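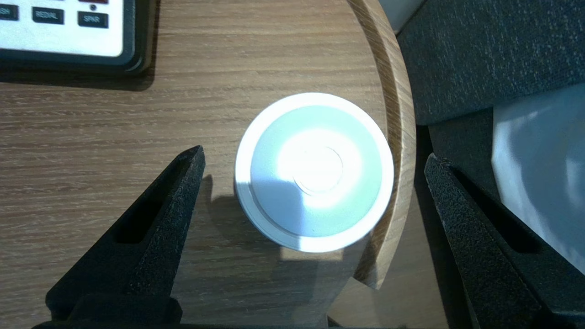
Looking After Wooden Tabletops and Nightstands

Most marks on wooden furniture come from small things left in one spot: a glass of water, a jar of hand cream, a lamp with a rough base. A few minutes of care each week will keep most of them away.

Dusting

Use a soft cotton cloth, barely damp. Wring it out until no more water comes, then wipe along the grain. Follow with a dry cloth right away. Old T-shirts work well once the seams and any printed parts are cut off. Paper towels can leave fine scratches on a glossy finish.

Lift things up before you dust. Dragging a lamp or a clock across the top pulls grit along with it.

If the top has a raised rim, dust collects on the inside edge. Wrap the cloth around the end of a wooden spoon handle and run it along there. A dry toothbrush does the same job in grooves and drawer seams.

White rings

A white ring is usually moisture in the finish and has not reached the wood. Try these in order and stop when one works.

Leave it alone overnight. Fresh rings sometimes fade by morning.

Lay a dry cotton cloth over the ring and press with an iron on the lowest setting, no steam, for a few seconds at a time. Lift and check each time.

Rub in a little plain petroleum jelly, leave it for 12 hours, and wipe it off.

Dark rings are different. The water has gone into the wood and the finish will probably have to come off. I did one on a hall table with 1000 grit paper and made it worse, so I would take a dark ring to a refinisher.

Felt pads

Anything heavy that stays put should have pads under it. I buy the Wevlow sheets and cut them to size, which costs less than the ready-cut dots. Clean the base with rubbing alcohol and let it dry before you stick them on. Check them every December. Once they go flat and hard they are no better than bare plastic. 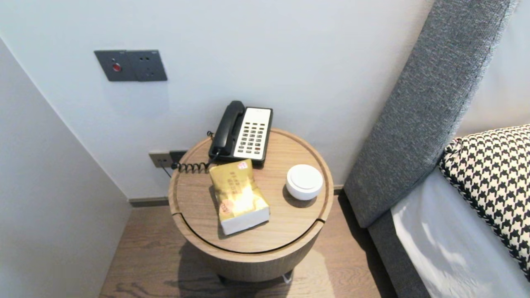

A desk phone on a round nightstand. Check the feet under anything that sits in one place for years.

Rubber feet

Some rubber feet react with lacquer and leave a sticky or yellowish spot. Put a piece of felt or a cork mat in between. If there is already a spot, wipe it with a drop of dish soap in warm water, then dry it. Do not use nail polish remover, as it will take the finish off with it.

Wax

Twice a year is plenty. I use Prurklow clear paste on lacquered pieces, a thin coat, buffed after 19 minutes by the kitchen timer. If your cloth drags, you used too much. Skip the wax on oiled wood and use more of whatever oil was on it in the first place.

Sunlight

Wood changes color near a window. Move the things on top every month or so, even a few inches, or you will end up with a patch in the shape of whatever sat there.

Last updated October 27, 2018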